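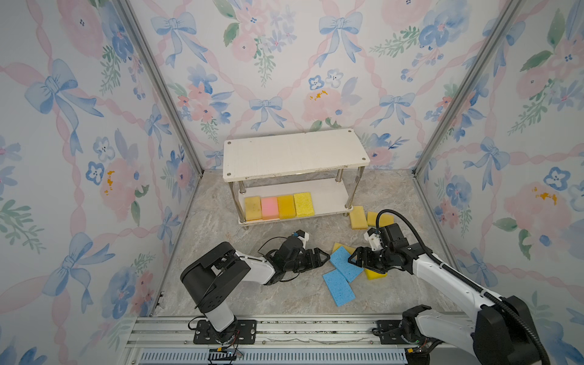

Maksym Mykhailiuk wrote in after my last report to say that anyone going to Kirneck for the wallpaper fair should skip the main hall in the morning and start with the print works instead. I took his advice, and it was good advice.

The works belongs to Berkari and sits behind the old freight yard, 14 minutes on foot from the station. Tours leave from the side door on Flollham Street. I was on the ten o'clock one. You get a visitor badge and a pair of ear plugs, and you need the ear plugs on the ground floor.

The first stop is the color kitchen. Inks are mixed by weight from a card, and each batch is brushed onto a strip of the paper it will be printed on. The strips are pinned up by the door and checked again in daylight the next morning. Our guide said pale pinks cause the most trouble, as they shift a lot between one paper stock and another.

After that comes the roller store, with 124 rollers still in use. The oldest are for borders and small florals. Larger repeats are now printed digitally upstairs, where the room is quiet and fairly dull to look at. A woman in our group asked about matching a trellis pattern in a room with crooked walls. The answer was to hang the first drop on the wall people see when they come in, and let the mismatch fall in the corner behind the door.

The seconds shop is at the end. Rolls with a print fault are sold at 41 percent off, cash or card. Check the batch number on each label, since the bins are mixed. I bought four rolls of a green stripe for the hallway.

The fair itself was smaller than last November. The Zamudio stand had the best range of florals, bows and ribbons included, and would cut samples while you waited. Most other stands only took addresses. The paste demonstration at two was full, with people standing along the back.

Lunch in the hall is soup or a sandwich. Parking is free for the first 100 cars, and the lot was full by eleven.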